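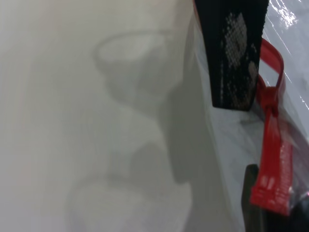
Fular 1201 封签袋取放工位

制造商:Fadum
类别:桌面式取放设备,配软包装夹爪
控制软件:Pindo
供货状态:可以订购,十月起的订单按新的夹指版本交货

概述

Fular 1201 是一个放在普通工作台旁边使用的机械臂工位。它处理的东西是用透明塑料袋包装、并且用塑料封签锁住袋口的物品。设备从台面上取一个袋子,把封签转到读码位置,等待读码结果,然后把袋子放进对应的托盘。剪断封签、打开袋子、检查里面的物品,这些步骤由人来做。

我们收到的询问里,很多公司首先希望机器也会剪封签。我们考虑过这个要求,目前的版本没有这个功能。封签被剪断的那一刻,责任从运输方转到收货方,我们的用户都愿意让一个有名字的人来签这一步。

适合什么工作

租赁仪器的归还、维修件的收货、样品的登记、备用零件的入库。这几种工作有一个共同的地方:每个袋子里的东西形状不同,袋子却大致相同,封签的位置也比较固定。人做这个工作没有困难,只是很单调,手指和手腕每天重复同样的动作。

不适合的情况也请先看一下。纸袋、布袋和不透明的铝膜袋,Fular 1201 可以夹起来,但是软件对袋口位置的判断不够可靠,我们不推荐。袋子里有液体的,请先和我们联系。没有封签、只是把袋口折一下的袋子,设备会放到人工托盘里去。

夹爪和夹指

透明薄膜是一种不容易夹的材料。它会反光,会起皱,会贴在台面上,也会在夹起来的时候自己滑开。普通的平行夹爪夹硬盒子很好,夹薄膜的时候常常只夹到空气,或者夹得太紧,把膜拉出一个洞。

Fular 1201 的夹指是黑色的,接触面上有一层灰色的细网状纹理。这层纹理增加摩擦,所以夹紧力可以设得比较小。指尖是方的,可以从侧面靠近封签的环,把环下面的薄膜压住,再合拢。设备默认夹袋口的薄膜,不拉封签本身。封签的设计就是被拉的时候要留下痕迹,如果机器拉了它,检查的人就不能分清痕迹是从哪里来的。

夹指是磨损件。在我们自己的试验室里,一副夹指用了将近3000次夹取以后,纹理的边缘开始变浅,这时候建议更换。更换需要一把内六角扳手,扳手在随机的工具袋里。换完以后要在 Pindo 里做一次“夹指归零”,不做的话,软件会一直显示黄色提示,并且不允许自动运行。

手腕相机

相机装在手腕上,朝着指尖的方向看。它的作用是在夹取之前找到封签,在夹取之后确认袋子还在两指之间。距离很近的时候图像会比较模糊,软件在这个阶段主要看颜色和大的形状,不看字。封签上的编号由固定在读码位置的另一个相机来读。

由于这个原因,封签的颜色最好和台面、袋内物品都有明显的差别。红色封签加浅色台面是我们测试得最多的组合。如果您的封签是白色或者透明的,请寄一些样品给我们,我们试过之后再告诉您能不能用。

关于灯光:不需要专门的暗室,也不需要关掉车间的灯。夹爪会在台面上投下影子,软件知道这件事。但是请避免有一盏很强的灯直接照在薄膜上,强反光会让封签的位置偏移,设备会因此多试几次,速度变慢。

在 Obradović 的使用情况

Obradović 出租现场测量用的仪器和附件。客户用完以后,把东西装进透明袋,用红色封签锁好,寄回仓库。收货组一共五个人。使用设备以前,每个人都做全部步骤:开箱,取袋,找编号,录入,剪封签,检查,归类。

收货组的组长 Gwawr Phillips 在安装前给我们写过一封比较长的信。她的问题很具体:机器放在哪一张台子上,谁有权把它停下来,编号读错了算谁的错,下午的卡车晚到的时候加班的是机器还是人。我们觉得这些问题比夹取速度更重要,后来把它们都写进了安装前的讨论表。现在每个新用户都会收到这张表。

设备在那里每班处理260个袋子。这个数字比我们报价时写的低,原因在于人工检查的那一步。检查一件仪器需要的时间没有变,机器再快,袋子也只是在托盘里等。Obradović 的运营负责人 Alun Pugh 一开始要求我们把速度调高,两个星期以后又要求调回来。托盘满了以后,检查台的人会觉得后面有人在催,有几件仪器的附件就是在那几天漏查的。调回来以后,他们规定等待托盘里放满一层,设备就暂停。这个规定现在是 Pindo 里的一个选项,叫“按下游暂停”。

工作的内容改变了。录入基本没有了,检查变多了。Arwel Llewellyn 原来主要在电脑前面录入,他用了一段时间学习仪器的检查,现在在检查台工作,同时负责设备的日常维护。他对我们说,学习的那个月比他预想的累,每天回家以后还要看附件清单。另外一位同事 Catrin Prydderch 不喜欢检查台,她觉得一直坐着看细小的东西,对眼睛不好。组里商量以后,改成上午和下午换位置,她有半天去做开箱和装托盘的工作。

人数没有减少。我们必须说明,这是 Obradović 自己的决定,和设备本身没有关系。别的公司会有别的决定。我们只请求一件事:在设备到达之前,先把决定告诉在那里工作的人。我们的安装人员去过一个地方,那里的员工是看到木箱以后才知道有这台设备的。那次安装不太愉快,培训也没有什么效果,我们后来又去了一次。

员工提出的修改

下面这些功能都来自使用者,有的来自 Obradović,有的来自别的仓库。

暂停键移到了台面左右两边。早期的机器只有右边一个,左手拿着箱子的人够得到,右手拿着箱子的人够不到。

提示声可以关掉,改用灯。原来每放一个袋子就响一声,一个班下来很烦人。提示声现在的出厂设置是关闭的。停机警告的声音不能关。

屏幕上显示“不确定”的理由。以前设备把袋子放进人工托盘,只写“异常”。现在会写“找不到封签”“编号模糊”“夹取后滑落”等。Catrin Prydderch 提出这一条的时候说,她不介意替机器做剩下的工作,但是想知道剩下的是什么。

个人的处理数量不再显示。Pindo 的早期版本在统计页面上有每个登录者的数字。这个页面已经取消,软件只按工位和班次统计,也不能通过设置恢复。

安全和工作方式

机械臂以低速运行,碰到阻力会停下来。尽管这样,每个工作地点仍然需要做自己的风险评估,特别是台面附近有刀具或者剪钳的时候。剪封签的钳子应该放在检查台,不要放在机械臂能到达的范围里。

夹指之间可能会夹到手。手动取下袋子以前,请先按暂停,等灯变成白色。如果袋子卡在夹爪里,不要用力拉,按“松开”键,薄膜自己会掉下来。有时候薄膜因为静电贴在夹指上,用手轻轻拨开就可以。

长头发需要扎起来,挂在脖子上的工作证请放进口袋。

Pindo 软件

Pindo 安装在工位自带的电脑上,不需要连接外部网络。它可以把编号写进一个表格文件,也可以发送到您的仓库系统。第二种方式需要您的信息部门配合,一般这是整个项目里花时间最多的部分,请早一点安排。

手腕相机的图像默认只保存到当班结束。如果您希望保存更久,例如为了改进识别,请先确认图像里会不会有客户的信息,并且告诉工位旁边的员工。相机朝下看台面,但是在移动的时候可能会拍到人的手和袖子。

软件界面有中文、英文和威尔士语。中文界面的用词如果有不自然的地方,欢迎写信给我们改正。

供货内容

机械臂和底座一套
软包装夹爪一个,夹指两副(一副已安装)
手腕相机和读码相机
浅色台面垫一块
左右暂停键和三色灯
装有 Pindo 的电脑和触摸屏
工具袋、纸质说明书、安装前讨论表

托盘不包括在内。大部分用户已经有自己的托盘,尺寸可以在软件里输入。托盘的边太高会碰到夹爪,订购之前请把图纸或者一个实物寄来。

安装和培训

安装在一天之内可以完成,条件是台子已经固定好,电源已经到位。培训分成两个部分。前一部分给所有在工位旁边工作的人,内容是暂停、松开、清理卡住的袋子、看懂提示。后一部分给负责维护的人,内容是换夹指、归零、清洁镜头和备份设置。

我们要求前一部分在正常的工作时间里进行,并且夜班的人也要参加。负责培训的 Cledwyn Powell 会带一箱真的袋子和封签,每个人都要自己按一次暂停,自己取一次卡住的袋子。他不用幻灯片。

日常维护

每班开始:用干布擦夹指的接触面,看有没有薄膜的碎片。不要用酒精,酒精会让纹理变硬。
每周:擦两个相机的镜头,检查台面垫有没有翘起来。
提示更换夹指的时候:两根一起换,只换一根会使袋子歪向一边。
封签换了供应商的时候:先拿几个新的封签做一次识别测试。同样是红色,有的比较透明,隔着薄膜看起来会变浅。

常见的情况

袋子夹起来以后转了半圈。通常是里面的物品偏重,夹的位置又靠近袋口的一个角。在设置里打开“第二次夹取”,设备会把袋子放下,重新找一个位置。

编号读不出来。先看薄膜是不是盖在封签上面。装袋的人如果把封签的牌子留在外面,读码会好很多。Obradović 在寄给客户的空袋子里加了一张小卡片,说明怎么放,效果比我们调整软件更明显。

两个袋子粘在一起。设备会尝试轻轻抖动一次,分不开就放进人工托盘。请不要增加抖动的次数,里面可能是精密的东西。

员工不愿意用。请先让他们告诉您原因,再联系我们。有时候是台子的高度不对,有时候是换班的时间没有重新安排。台子的高度我们可以帮助调整。

订购

请在询价的时候写明袋子的种类、封签的颜色、每班大概的数量,以及下游由谁检查。如果可以,请同时寄来一小包平时使用的袋子和封签,装好物品,按您平时的方法锁好。样品在测试之后寄回,封签保持原样。

夹指、台面垫和暂停键可以单独订购,订购时请注明机器底座上的序列号。旧版本的夹爪也能安装新的夹指,需要多加一块垫片,垫片随夹指一起寄出。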